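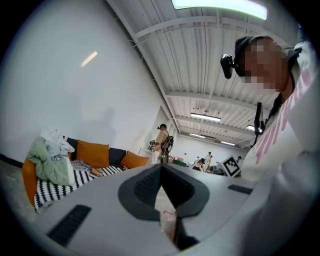 I have wanted to write about the sweatshirt for ages, and I keep putting it off because every time I sit down with a cup of coffee to do it, I end up wearing the thing and then worrying about spilling on it. If you have been reading here for a while you know I am not a fashion person. I own four pairs of the same jeans. But I do have a soft spot for clothes with something painted, printed or dribbled on them, and the white sweatshirt with the pink dripping paint, the long streaks running down the chest, is the one that started me off on this whole winter of messing with fabric paint in the laundry room. I love how the drips don't line up. They look like somebody leaned over with a full can and got distracted.

So of course I decided I could make one myself, for my niece, whose favorite color has been pink since before she could say it. How hard could drips be?

Well. My first try was on an old cream pullover from the back of the closet, and I laid it flat on the ironing board (mistake one) and spooned the paint on in a nice line across the chest. Then I held it up by the shoulders and waited for gravity to do something beautiful. The paint just sat there like frosting. I thinned it with a little water and tried again, and this time it went all the way down to the hem in one go and onto my slippers. Those slippers have been pink at the toes since January and I have grown quite fond of them.

It was my friend Yung-ching Chuang who put me right. She used to paint stage backdrops for a community theater over in Helham, and she came by with a bag of oranges and stayed for most of the afternoon. Her way is to hang the shirt first, on a wide wooden hanger with a piece of cardboard inside so the front doesn't stick to the back, and then to work with a squeeze bottle, the kind you'd keep ketchup in. You put a fat dot at the top and let it decide where it's going. If it stops too soon you add another drop right on the same spot, and if it goes too far you blot the bottom with a paper towel and pretend you meant that. She also told me to tape off the collar, which I hadn't thought of and which would have saved the pullover.

We got the paint to behave at something like heavy cream. I tried measuring so I could pass it on to you, but the jars all came out a bit different, and in the end I was just tipping the bottle sideways and watching how fast it crept. A teaspoon of water at a time is plenty. Stir it slowly or you get bubbles, and bubbles dry into tiny craters.

I should say something about the sweatshirt itself too. For the second try I bought two plain white ones, both heavy cotton with a smooth face, and washed them twice with no softener. The fuzzy kind soaks the paint up sideways and your drips turn into caterpillars. I know this because I did a test on the inside of an old fleece, and I've kept that piece pinned over the washer because it makes me laugh.

Drying was the part that tried my patience. I left them hanging from the shower rod overnight, and my husband walked face first into a wet sleeve at five in the morning – luckily the sleeves were plain. After that they got a full day more, and then I pressed them from the inside with a thin dish towel in between. The paint felt a little stiff at first, the way a new raincoat does, but it loosened up after a couple of washes. I do them inside out in cold water and hang them up after. I haven't dared the dryer yet.

The better of the two went to my niece, folded in tissue, and she put it on over her pajamas and wouldn't take it off for dinner. The other one has a drip near the left shoulder that took a sharp turn for no reason I can figure out, so that one is mine. I wear it with a dark cap when my hair is hopeless, and I think the two go very well together. White and pink can look like a birthday cake if you aren't careful, and something dark near the face settles it down.

Atif Tarar from down the street has already asked if I'd do one for his daughter in green, and she wants the drips coming up from the hem instead of down from the top. I suppose you'd hang it upside down? I have one more plain shirt coming and half a jar of green left over from the flower pots, if it's even the right sort of paint. I'll have to go read the label. If any of you have tried it with darker cotton, let me know what you used, because I've got a navy one here too and pink on navy keeps drying to a sort of sad mauve.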